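Laminate and Worktop Finisher (full time, permanent)

Granstead Surfaces, Branddale site
Reference: 936
Closing date: 11 July 2024

Granstead Surfaces makes desk tops, bench tops and counter tops for schools, clinics and offices. Cutting and edging are done at Trendstead. Finishing, inspection and packing are done at Branddale, where this post is based. The post reports to the finishing supervisor, Hauke Schwerdtfeger.

The post holder will take tops from the edging racks, bring them to the agreed surface standard, record the result and release them for packing. Most of the work is on plain white and pale grey tops, on which scratches, glue haze and pressing marks show more readily than on patterned stock. Batch size is normally between 12 and 200 pieces. Larger orders are split across shifts.

Main duties

Check each top against the job card for size, colour code, edge type and hole positions.
Remove glue residue with the approved solvent and a plastic scraper. Metal scrapers are not used on finished faces.
Inspect the face under the raking lamp, first along the length and then across the width.
Fill and colour small edge chips within the limits set out in the finishing manual. Chips outside those limits go to rework with a red card.
Measure flatness with the straight edge and feeler gauges and enter the reading on the batch sheet.
Apply protective film where the order calls for it, starting from the short side.
Keep the finishing bay clear of dust and offcuts, and empty the extraction bags at the end of each shift.

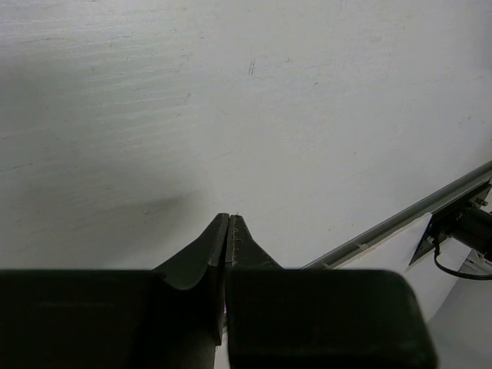

Tops are handled by two people where the length exceeds 700 mm on the short side or where the job card carries the heavy goods mark. Vacuum lifters are provided in bays 2 and 3, and training in their use is given in the first week. Applicants should be able to stand for most of a shift and to lift within the limits of the site handling policy, a copy of which is sent out with the application form.

Required

At least one year in joinery, furniture making, panel processing, vehicle trim or a similar trade where surface finish is inspected.
Ability to read a dimensioned drawing and to use a steel rule, square and vernier caliper.
Normal colour vision, with glasses or contact lenses if worn. A short colour matching test forms part of the interview.
Clear handwriting. Batch sheets are kept on paper and are read by the packing team.

Useful but not required

Experience with solid surface sheet, including seam sanding and polishing.
Counterbalance truck licence.
Knowledge of the Tehrani stock system, which is used at both sites for job cards and rework records.

Hours and pay

The working week is 39 hours, on alternating early and late shifts. Early shift runs from 06:00 to 14:00 and late shift from 14:00 to 22:00, with an early finish on the last working day of each week. The late shift carries an allowance of £112 per week worked. Basic pay is on grade 4 of the site scale and depends on experience. Overtime is voluntary outside the November stock count, when one additional shift is worked by all finishing staff and paid at time and a half.

Annual leave is 25 days plus public holidays. Safety footwear, gloves, overalls and hearing protection are supplied and replaced at no charge. There is a probation period of six months, with a review at the midpoint.

How to apply

Request an application form from the Branddale site office, quoting the reference number. CVs may be attached but are not accepted in place of the form. Please state any period of notice and any dates on which you cannot attend for interview.

Interviews are held at Branddale and last two hours, including the colour test and a practical exercise on a sample top. Travel costs within the county are repaid on production of a ticket or mileage record. Applicants who need an adjustment to the test or the exercise should say so in section 5 of the form.

Agencies are asked not to submit candidates for this post.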